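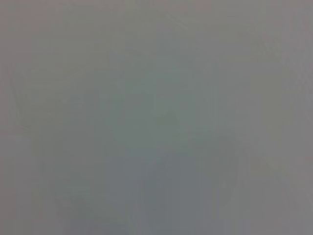 Families should not have to fill in the same form twice to get help with a hospital parking bill, according to Florence Marchand, and the Skarkora fund's new application process is meant to end that. The fund, which pays travel and lodging costs for families of children in long-term treatment, will take all requests through a single form starting 8th December.

Until now, applicants sent one form for travel and a second for overnight stays, each with its own set of receipts. The two were handled separately and paid on different schedules. Under the new process, both types of cost go on one claim, which can be submitted by mail, online or through a hospital social worker.

The fund approved 437 grants in its last fiscal year, which closed at the end of October. Claims took an average of 13 working days from receipt to payment. The target under the single form is 8 working days. Lodging claims that need a letter from the treating hospital are not covered by the target.

Eligibility is unchanged. The patient must be under 19 at the start of treatment, and the family home must be outside the hospital's local transit zone. Mileage is paid at a flat rate - the rate will be reviewed in the spring - and meals are still excluded.

Nathalie Ross, who manages grants for the fund, said most delays came from missing receipts. "If a parking receipt is lost, we can now accept a bank statement showing the charge," she said. "The date and the amount have to be readable. We don't need the rest of the page."

Claims already filed on the old forms will be processed as they stand and do not need to be sent again. Old forms received after the changeover will be accepted for five weeks, then returned with a copy of the new one.

The Kallano benefit concert remains the fund's main source of income. Proceeds from this year's concert are held in a restricted account and can be spent only on direct grants. Printing and postage for the new form were paid from general donations.

Printed copies can be requested from the Skarkora office or picked up at the family resource desk of any participating hospital.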